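Ticket 205 - bag buckle / missing adapter / floor pile
Queue: Erkwood office, facilities + gear
Status: open, partly done
Priority: low (was medium)

Original report

Loaner backpack came back from the Pimby trip with the front clip not holding. Clicks in, pops right out again when there's any weight in the bag. Also the adapter that goes with it is not in the bag, not in the front pocket, not in the side pocket. Need both sorted before the June trip. Also can someone please deal with the cables on the floor, can't get the cabinet door open all the way.

Log

8:40 am
Picked this up. Bag is the black one with the red trim. Emptied it on the desk, found two pens and a parking stub, no adapter. Tried the clip empty, holds fine. Tried it with a laptop and a couple binders in, popped on the second lift. So report is right, it's load related.

9:05 am
Bag put down on the wood floor by the box, going through everything over there next. 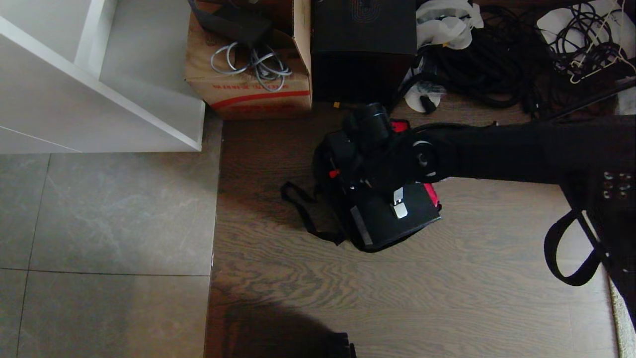

Photo: Erkwood gear desk, ticket 205 attachments

White and grey clip on the front flap is the one at fault. Shoulder strap is OK, stitching OK both ends, I pulled pretty hard. Don't bother with the strap, somebody wrote "strap??" on the old tag and that's a different bag.

First guess was grit in the clip. Blew it out with canned air, worked it open and shut a bunch. No change. Second guess, webbing slipping. Marked the webbing with a paint pen where it enters the clip, loaded the bag again, lifted. Mark didn't move. So not slipping, it's the prongs letting go.

9:30 am
Looked at prongs with the desk lamp. One has a whitish stress line near the base and sits a hair lower than the other. That's your problem. Not repairable, don't glue it, we glued one last year and it let go on the stairs with a monitor in it.

Replacement clip: Korletey sells the side release kind, 4 in a pack. Need the same webbing width, measure flat not folded!! Ordered one pack. Comes out of the small parts line, no approval needed under 80.

9:50 am
Adapter hunt. There's a power adapter lying in the cardboard box on top of the coiled grey cable, got excited, but the label says 12 volts and the loaner laptop won't take that. So that is NOT the missing one. Please don't hand it out with the bag. I've tied a paper tag on it now.

Went through the cables pile next. Lots of black cable, hard to tell what's what without pulling each one clear. Shook out the white plastic bag too. Nothing that fits. Whoever used the bag at Pimby, check your car and your hotel stuff please.

10:20 am
Reply from requester: checked car, no. Checked suitcase, "will check again tonight". OK. Holding on the adapter till tomorow.

10:25 am
Requester also asks if the small camo pouch is part of the same loan set, because the kit list says "pouch, 1" and doesn't say what kind. Checking.

11:10 am
Found the old Astolon kit list in the shared folder. It says: backpack, laptop, adapter, mouse, pouch (zip). No color given. Useless but at least it says zip.
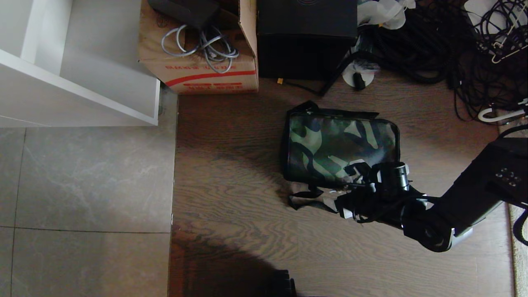 Kit list needs fixing whatever else happens, half the lines on it are one word and nobody can check a return against that. I'm rewriting it this week with a short description per item. For the pouch I'm putting: camouflage pattern, black zipper along the top edge, black strap. If you have a pouch at home that doesn't match that, it's not ours, keep it. Mouse goes in the pouch, adapter goes in the pouch too from now on, NOT loose in the backpack. Loose in the backpack is how we lose them.

11:30 am
Opened the pouch. Mouse is in there. No adapter. Receiver for the mouse is in the battery slot where it should be, so the mouse is complete, closing that line.

1:15 pm
Cables. Got started. Sorting rule so we don't do this again every month:
- network cable goes in the cardboard box, coiled, tie on it
- power leads go on the shelf, left side
- anything you can't name, plug end out, leave by the black box and I'll look
- cut or crushed, bin it, don't be sentimental

Cabinet door opens all the way now. Cable pile maybe half done, ran out of velcro ties. Added ties to the Korletey order.

2:40 pm
Temp fix for the bag if someone really needs it before the clip gets here: leave the front clip undone and run a short strap under the flap, around the body of the bag, cinch it. Tested with same laptop and binders, carried it up and down the stairs twice, held. Looks dumb, works. Don't check it as luggage like that.

3:05 pm
Requester asks why not just buy a new bag. Rest of it is fine and the zippers are good. Clip swap is ten minutes with a split-bar clip, no sewing. Not buying a bag.

4:20 pm
Update from requester: adapter is at the Pimby site, front desk has it, they'll mail it. Good. Leaving the line open until it's physcially in the pouch.

Still open
Clip: ordered, waiting on Korletey
Adapter: waiting on mail from Pimby
Kit list: mine, in progress
Cables: half done, need ties

Closed
Mouse, pouch, shoulder strap, cabinet door

Next person on this ticket: when the clip comes, do the load test with the laptop in, at least five lifts, and write down the result here before you close it. Old clip goes in the trash, not back in the parts drawer.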